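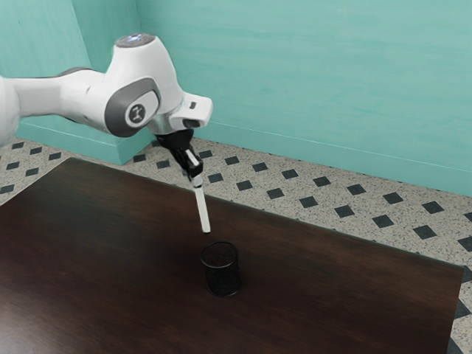

I've been learning to write by hand again since October and a few people asked how it's going, so I'll put it all in one thread.

Background: I type all day for work. Last autumn I had to fill in a paper form at the dentist and the receptionist rang me that afternoon to ask what my postcode was. It was on the form. She couldn't read it. Neither could I when I went back in.

I started with a fountain pen because everyone online says to. I don't think it made any difference. I now use a soft pencil for practice and a cheap gel pen for anything that has to last.

Paper matters more than the pen. The pads from the supermarket have a slight shine and the pencil skates over them. I switched to a Plodine exercise book with wide lines, the sort you'd have had at primary school, and my letters got steadier within a page or two.

The routine is 12 minutes before breakfast. I set the oven timer. I tried half an hour to begin with and my hand cramped, so I'd skip the next day and then the one after that.

First four minutes are just shapes. Rows of ovals, rows of slanted lines. It's dull and I have the radio on. The rest is copying something out. At the moment it's a library book about canals, which has a lot of place names in it, so plenty of capitals.

My worst letters were r, v and n. In a hurry they all came out as the same bump. Tae-yang Lim, who runs the evening class at the Ham library, had me write the word "ravine" at the top of every page for two weeks. I'm sick of the word but you can now tell what it says. 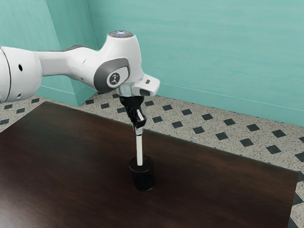 The other thing he picked up was my grip. I hold the pencil far too near the point and press hard enough to go through to the next sheet. He told me to move my fingers back until it felt slightly silly and leave them there. It still feels slightly silly.

Someone asked about joined-up or printed. I do a mix. I join where the next letter is easy to get to and lift the pencil where it isn't. The older books are quite stern about this but I'm not sitting an exam.

Someone else asked about being left-handed. I'm not, so I can't help much. There are two left-handers in the class. One turns the page almost sideways and the other writes from underneath the line - both are neater than me.

I did try an app for it. Clender, the one where you trace letters on a tablet. It was fine for learning the order of the strokes but glass feels nothing like paper and none of it carried over. I cancelled after the free month.

Real uses so far: shopping lists, birthday cards, the label on the freezer box that used to say either "stock" or "stick". I also wrote a proper letter to my aunt, two sides of A4. She wrote back and her handwriting is dreadful, so it runs in the family.

I thought I'd be slower at taking notes in meetings, and I am. I write down less. I go back to the notes more often though, so I'm keeping it up for the weekly ones and typing the rest. 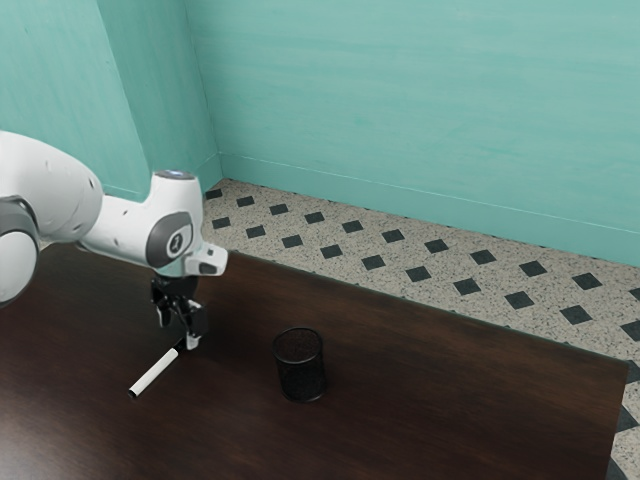

White arm, dark table.

Costs, for those who like costs. Pencils I already had. The exercise books are cheap and I get through one in some 4 weeks. The class is free if you live in the borough. The only daft purchase was a Zoketti desk slope, which takes up half the kitchen table and now mostly holds the post.

If you want to try it, find a page of your writing from before and keep it. Date it. I can't see any change from one day to the next, but I put October's page beside this morning's and the lines are level now, and the tails on the g and y all go the same way.

Numbers are next. My 4s and 9s are still a problem, and the dentist wants another form filled in.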